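How to make a bed with a duvet

A bed looks tidy when the layers hang evenly and the folds sit where you want them. With a double duvet the job is slower for one person than for two, but the steps are the same. These notes are for a bed with a fitted sheet, a duvet in a plain cover and two pillows. You don't need a top sheet, a blanket or a throw.

What you need

A fitted sheet of the right depth for the mattress
A duvet and a clean cover
2 pillows and 2 pillowcases
Enough clear floor to walk round at least two sides of the bed

Step 1. Strip and air the bed

Take everything off and put the pillows on a chair. Open a window and leave the mattress bare while you have breakfast. If the room is damp, leave it longer. Put the used linen straight into the wash so that it doesn't get mixed up with the clean pile.

Step 2. Put on the fitted sheet

Find the label first. On most sheets it is sewn into a bottom corner, but makers vary, so check yours once and remember it. Hook one top corner over the mattress, then the bottom corner diagonally opposite, then the remaining two. Run your hand along each side to push the elastic well under. If the last corner keeps springing off, the sheet is too shallow. Our Sudance sheet fits a mattress with a topper on it. The older Skaten one does not, and we keep it for the spare room.

Step 3. Fill the duvet cover

Turn the cover inside out and lay it on the bed with the opening at the foot. Put your arms inside and take hold of the two far corners. Through the fabric, grip the top corners of the duvet, then shake the cover down over it. Do up one or two buttons in the middle before you shake again, and the duvet will stay in while you finish the rest.

A cotton cover with a thread count of 300 is heavy enough to lie flat without much ironing. Higher counts feel smoother but take longer to dry.

Step 4. Check the hang

Spread the duvet over the bed and go round to look at the lower edge. White covers show every crease along the bottom, and a border that has rolled or pinched will stay that way until you pull it out. Take hold of the edge with both hands, pull gently towards you and let it drop. Look at the gap between the fabric and the floor as well. If it is deeper at one end than the other, the duvet is lying askew and should be moved from the top, not tugged from below.

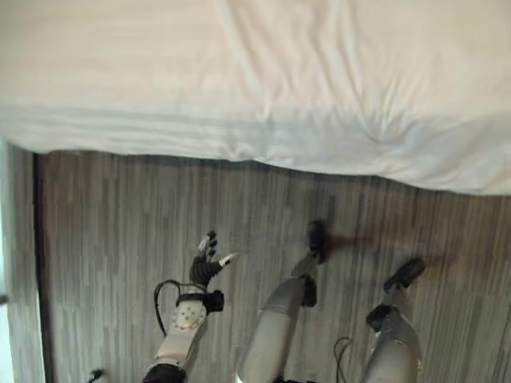 Akbari: I've always gone by the mattress edge and ended up with one side longer. Looking at the gap to the floor is easier. Does it still work if the floor slopes? Ours is an old house.

It does if the slope is slight. On a bad floor, measure down from the top of the mattress instead. An overhang of 50 cm is too much for a low bed and will drag, so try a smaller duvet if yours comes out at that.

Step 5. Smooth the top

Start at the foot and work upwards with flat hands, moving the filling out towards the sides. Lumps in the corners usually mean the duvet has slipped inside its cover. Pinch the corner, shake it, and smooth again. A faint stripe in the weave is useful at this stage, as you can see whether it runs straight.

Step 6. Turn down the head end

Take the top edge of the duvet and fold it back towards the foot. The fold will be thick, and you can leave it puffy or press it down. Pull the side back a little further if you like to see some of the sheet. A darker sheet under a white duvet shows up well with this fold. Ours came from the linen shop in Clunulard, which sells odd colours singly.

Step 7. Add the pillows

Plump each pillow from the short ends and put it in its case with the seam to the back. Set them against the head of the bed. They can lie flat side by side, or one can overlap the other at an angle, which takes up less width.
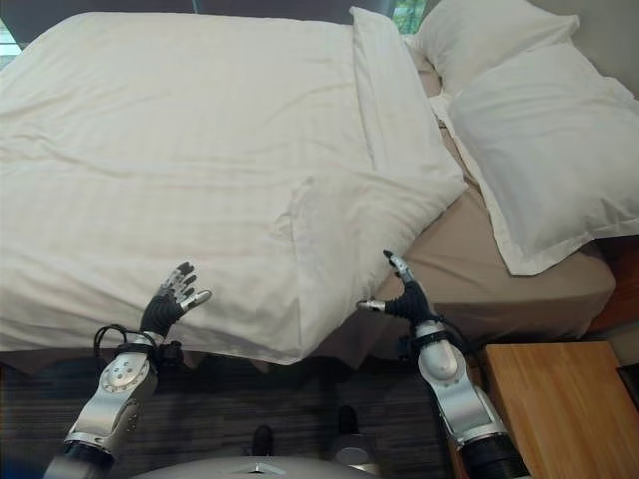 White duvet folded back over a taupe fitted sheet, with two white pillows at the head.

Keeping it tidy

On ordinary mornings only steps 5 to 7 are needed. Shake the duvet once, smooth it and turn it down. Wash the sheet and pillowcases more often than the duvet cover if you are short of drying space. In October we change to the thicker duvet and check the cover for missing buttons at the same time.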